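Brick Sorting Setups – Gallery

Tudur Watkins, Garncombe. Page updated June 28, 2025.

Notes on layouts for sorting toy building bricks by color. Each layout is judged on floor space, reach to the bin, and how easily one color can be told from the next. Duplo-size and smaller bricks are both covered. Item numbers follow the Vuneck parts list, which is kept separately.

Layout 11, three colors into three compartments. The bin goes against the back wall and the bricks are tipped out in front of it. Spreading the pile by hand before starting saves time later, as stacked bricks tend to hide the smaller ones.

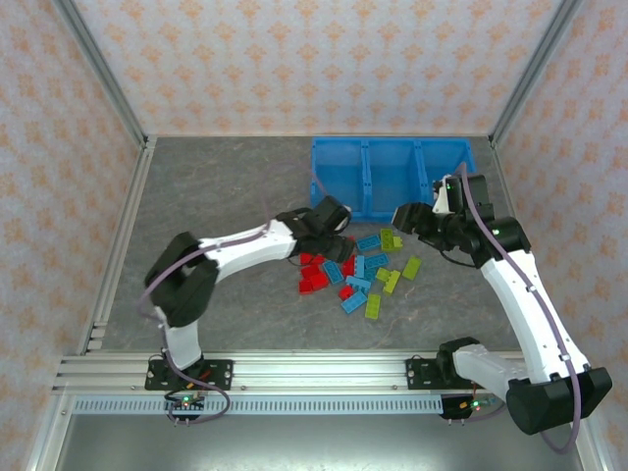 Layout 11 before sorting: red, light blue and yellow-green bricks on the gray marble-textured floor, blue three-compartment bin still empty.

Light blue bricks against a bright blue bin are harder to pick out than the other two colors once they are inside. A white or clear bin of the same size would fix this. Howells sells one, but with 2 compartments only.

Compartment order is a matter of preference. The Oslow layouts run dark to light from the left. For Layout 11 the order is red, blue, yellow-green – the shortest carry for a pile that lies the same way.

Storage: bricks from this set go back to shelf 822 when finished. The next group of layouts, with four colors and a deeper bin, will be added in September.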